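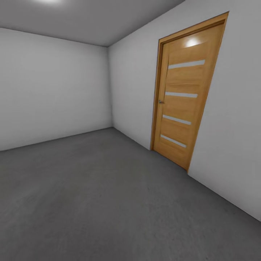 Two of the younger dogs had never seen a tunnel before this spring, one Tostmont owner said, and by the end of the afternoon they wouldn't come out of it.

It was that kind of day at the Pudville Corgi Meet, which came back in May after a year off and drew 18 dogs from both sides of the river. Pembrokes made up most of the crowd, with a handful of Cardigans and one very dignified tricolor who sat in the shade and let everyone else do the running.

The meet began at 10 a.m. with a slow walk along the mill path, then moved to the fenced field behind the feed store for games. The short-leg hurdles were the big hit. They were set at 4 inches, which sounds like nothing until you watch a corgi decide whether it's worth the trouble! Most went over, a couple went around, and one picked up the pole and ran off with it to loud applause.

The trophy for the recall race went to Tetier, a red and white Pembroke who is 2 years old and ran the whole length of the field without once looking at the snack table. Second place went to Pētersons, an older Cardigan with a big following in Pudville, who did look at the snack table — and stopped there for a while — but still finished ahead of the rest.

Owners also got plenty of time to talk. Nail trimming came up a lot, and so did spring shedding, with strong opinions on brushes. Several people bringing home puppies this summer came without a dog, just to ask questions and get their shoelaces chewed.

The entry fees and the bake table together raised $1000 for the Tostmont corgi rescue fund, which helps pay vet bills for older dogs waiting on new homes. Back surgery is the biggest cost, and the money will go there first.

The next meet is planned for September in Tostmont, at the park by the old depot. All corgis and corgi mixes are welcome, on leash until the gate is closed. Bring water, a towel and proof of shots. Sign-up sheets are at the feed store counter now, and the hurdles will be back.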